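I'd been trying to get Phong Trương to talk to me since March, and when he finally said okay he was eating noodles at his desk and fixing a clock bug (his words, with a big sigh). Phong writes the software at Sostier that lines up recordings from hand-held grippers. The tool is called Kos, and he's on his third rewrite!

"Everybody asks about the model," he told me. "I spend my day on timestamps. If the left hand is 17 milliseconds behind the right, the policy learns a lag that was never there."

Cloth is what he likes to test on, the darker the better, and he got pretty animated about that.

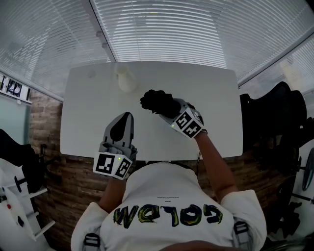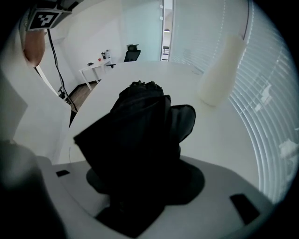
How does the software know where each gripper is?

It finds the square markers in the video, works out their pose one by one, and then smooths the result over time. When a marker drops out of view, Kos fills short gaps from the motion on either side and flags the long ones for a person to check.

Blagoje Zupan, who wrote the planner that sits downstream, wandered in about then and wanted it known that he'd asked for those flags first. "I had 1592 clips and no idea which ones to trust," he said. Phong rolled his eyes, but he was laughing. They're still arguing over the file format, and I left them to it.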